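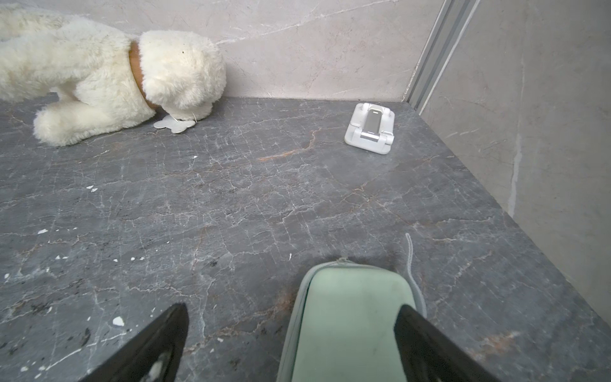

Does the sourdough starter need feeding twice a day when the kitchen is this cold?
Once a day is plenty, as long as it gets fed at the same time and the old stuff gets tipped down to the same weight first.

2026-05-01, bench notes, bread side

Right, that question has come up again on the sheet by the fridge so I've put it at the top where we'll all see it. The rye starter (jar 3, the one with the Skallero label still half stuck on) has been on one feed a day since we turned the heating down, and it's doubling by lunch without any fuss. Smells like green apples, no nail polish whiff, lovely stuff.

Today's mix, for the record: 500 g of the Bradirell strong white, 364 g water, 100 g starter, salt as usual. I know 364 looks silly. I was aiming for 365 and the jug dribbled, and I wasn't going to chase a gram around the bowl with a teaspoon. The dough came together a bit tight at first and I nearly added more water, then left it alone for half an hour under a tea towel and it went all soft and stretchy by itself. I should trust that rest by now!

Folded it 3 times, and the last one was hardly needed. Colour a touch greyer than the old flour, which I think is the bran they leave in.
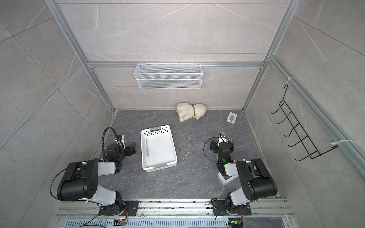 Then the shaping, where I came unstuck as always. Too much flour on the bench, so the seam wouldn't grab and the whole thing slid about like a wet bar of soap. Scraped the bench back, misted it with a little water and got a decent ball on the second go – not my neatest, but it held. Into the basket with rice flour, into the fridge, lid on.

The Maldonado oven is still running hotter at the back left. I put the test loaf (yesterday's dough, same recipe but with the Narkodik flour) dead centre and turned it at the halfway mark, and the crust was still darker on one side. Next bake I'm going to try it one shelf lower with the spare tray above it, and if that does nothing we should get the door seal looked at. Crumb was good though, nice and even, a bit gummy right at the base. Cut it too early, my own fault, it smelled too good. 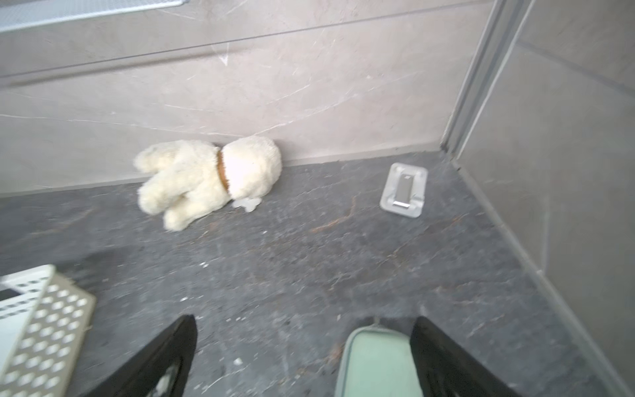

Plush dog lying against the wall, with its collar and the little white bone.

Still to do: scrub the two banneton liners, order more rice flour, and move the thermometer off the window ledge because it reads the draught and not the room. Also, whoever has the good lame, please put it back in the drawer with its cover on. I'll bake the fridge loaf tomorrow morning straight from cold and write up the crust colour under this entry.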